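Subject: Re: [grippers] Stermont fingers vs. Brulteck on mixed fruit

On Tuesday the Brulteck user list member wrote:
> We're choosing between the Stermont two-finger and the Brulteck
> for a pick-to-bin cell. Has anyone run both on produce of
> different sizes? Mostly worried about small soft items. Also,
> does the wrist camera see enough once you get close?

We ran both last month on the same arm with the Dai controller, same bin, same set of fruit. 563 picks on the Stermont and 233 on the Brulteck. The Brulteck number is lower because we lost an afternoon to a bad cable.

On apples I could not tell them apart. Mangoes were harder for both when they lay at an angle to the fingers. Turning the wrist to line up with the short axis fixed most of that. If your planner only does top-down grasps with a fixed yaw, fix that before you spend money on a gripper.

Small soft items are where they differ. The Brulteck closes in steps and the lowest force setting still marked our berries. The Stermont let us go down to 15 percent and hold there. It was slower, roughly 38 picks an hour on berries, but we threw out a lot less.

Wrist camera: yes, with both fingers open you can see the table between the tips. You lose the target for the last bit of the approach, so we stop, take one more frame and go in blind from there. The Tenemeo driver adds some lag, so wait for a fresh frame after the arm settles.
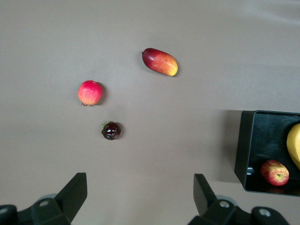

I can send the force settings and the wrist offsets if you want them. They are in a plain text file, one line per fruit.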